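Household Tips for People Who Want to Write About Their Faith

I get so many notes asking how I keep up a devotional blog with a house this full, and I love answering them! So I finally sat down and put the whole lot in one place. These are my home tips, the practical ones, for carving out a place and a time to write about what God is doing in your life. Take what helps and leave the rest for somebody else.

Pick one chair

You don't need an office. I wrote my first 18 posts in a kitchen chair wedged between the fridge and the back door, with my feet on a sack of potatoes. What matters is that it's the same chair every time. After a couple of weeks your mind starts settling down the minute you sit (mine does, anyway, and my mind is not a settling sort of mind). If the chair is hard, fold an old bath towel in thirds and tie it on with kitchen string. Put a lamp on your left if you write with your right hand, and swap it if you're a lefty, so your own hand doesn't throw a shadow over the page.

Keep the Bible open

I mean really open, on a cookbook stand! I got mine for a dollar at the church rummage sale in Gandport and it may be the best dollar I ever spent. I turn to the passage at night while the dishwasher is filling, and then it's there in the morning when I come down for coffee. I've read more of the Psalms standing up in my robe than I ever did sitting in a proper study group. Slip a clear page protector over the open pages if the stand lives anywhere near your stove. Bacon grease does not come out of Bible paper. Ask me about the book of Ruth.

Cards in the apron pocket

Thoughts come while you're doing something else. Mine come while I'm peeling things. I keep a few index cards and a golf pencil in my apron pocket, and when a line comes to me I write down just enough to find it again. "Manna / leftovers" turned into a whole post last November. Pencil is better than pen here, as I learned after one ballpoint and one hot wash. At supper the cards go into a recipe box with tabs: Prayer, Family, Hard Days, Funny. Funny is the fattest section by a mile.

If your ink does get onto an apron, put a folded paper towel underneath and dab (don't rub!) with rubbing alcohol, moving to a clean spot on the towel as the color lifts. Rinse it and check before it goes anywhere near the dryer.

Write in the laundry gap

My washer takes long enough for one rough draft if I don't answer the phone. I start the load, go straight to my chair, and write until it buzzes. No fixing spelling, no hunting for a nicer word, just going. Then I switch the load over and use the dryer time to look up my verses and make sure I've quoted them right. By the time everything is ready to fold I've got something to chew on, and folding is wonderful for chewing. I say the post out loud while I match socks. Where I stumble, the sentence is too long. Where I want to hurry past a part, that's usually the part that needs telling. 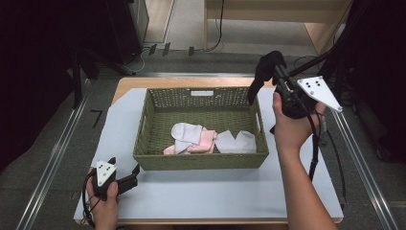

Don't count, at least not at first

When I started I wanted every post to be 1000 words, and I padded them like a sofa. Then I wrote one monster of 3000 words on the book of Job and my own sister told me she quit halfway. Now I set the kitchen timer for the length of a casserole and stop when the casserole's done. Some posts come out tiny. One of my tiniest, on being kind to the cashier, got 13 comments, and that was a big day for me!

Store your old notebooks dry

Please don't put prayer journals in the basement. I lost two that way. A lidded plastic bin on a closet shelf works fine, and you can tuck in one of those little packets that come in shoe boxes to help with damp. Write the year on the spine with a paint marker. If a notebook has already gone musty, stand it up with the pages fanned inside a big box, with an open dish of baking soda next to it (beside, not on the pages), close the lid, and give it several days. It took most of a week for mine. Anything with real mold on it I'd copy out and let go.

A comment jar

This one came from Ilona Pap, who has the prettiest blog on prayer and gardening and lives out past McKinnon. When a reader leaves her a kind word, she copies it on a slip of paper and drops it in a canning jar on the windowsill. On a low day she pulls one out. I started my own jar that same evening — a pickle jar, and yes, the first few slips smelled of dill. To get the smell out, fill the jar with warm water and a big spoonful of baking soda, leave it overnight, and wash the lid separately. If the lid still smells after that, cover the jar with a square of cloth and a rubber band.

As for unkind comments, I don't answer those until the supper dishes are done. Warm water up to the elbows takes a lot of the sting out, and my replies are shorter and a good deal more Christian afterward.

Share the table

My last tip is to have somebody over! Once a month three of us get together at my house with whatever we've been working on, and we read it to each other over soup. One drives in from Bekent and one from Arnum, so I make something that can wait on the back burner, usually lentil. Cover the table with an old sheet and you won't fret over spills or pen marks. Begin with prayer, read before you eat so the papers stay clean, and let each person say one thing she loved before anyone gets to suggestions.

Next time I'll post the lentil soup recipe, which I've promised twice now. It takes one big pot and a bay leaf, and you'll have plenty left over for lunch.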